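Kikimance home tasks: where we've got to, March

Hello again from the Eveck end of things. You asked for something shorter than last time and with fewer graphs, so I've left the graphs out altogether (they're in the shared folder if you miss them) and I'll just tell you how it's going.

The headline is that we now have 3,928 demonstrations recorded, all done by hand with the handheld grippers, and 1,882 of those have been checked and passed. The gap between those two numbers is bigger than I'd like. Recording has sped up a lot since everyone got comfortable with the kit and checking hasn't, because it's still me and one other person with a very large pot of tea. I'd like to talk to you about that, see the end.

We've been into 13 homes so far, and I can't tell you how much better this is than the mock bedroom at the Boutros building. Real beds are pushed up against walls! Real people own cushions! In the mock room we had one grey duvet and the towels were always the same towel, and the early models got very good at that towel and hopeless at any other. The home recordings are messier to work with but the variety is exactly what your grant was meant to buy, so I'm pleased.

Task by task, then. Picking up clothes from a bed or chair is in good shape and I'd happily stop collecting it. Putting small things into boxes is nearly there. Towels and other soft flat things are the slow one. People fold without thinking, and when you ask them to do it with two stiff fingers in place of a hand they go all over the place for the first half hour or so. We've started giving everyone a practice session that doesn't get recorded, and the passes from new people have gone up nicely since.

The remote control side is less cheerful. The Istell arm came back from repair with the same lag it went away with, so we've only managed 24 usable remote sessions, and most of those are drawer opening. My feeling is that we should park it until the summer and put the hours into handheld work, where we get far more for each afternoon. I know remote control was in the original plan, so shout if that's a problem on your side.

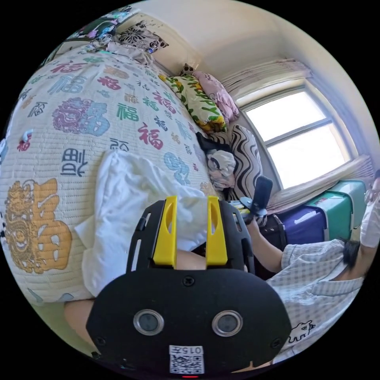
Handheld gripper over a white towel on a patterned quilt, home recording.

Patterned bedding deserves a mention of its own. I'd asked for as much of it as we could get, as plain sheets were making things too easy, and we now have flowers, stripes and lettering in the set. I haven't got results split by pattern yet. They'll be in the next report.

Spending is on track apart from travel, which is over by a bit (parking, mainly). What I'd really like is to move the unspent Istell money across to pay for a part-time checker. If you're happy with that I'll send the revised budget over and we can get someone started before the next batch of homes.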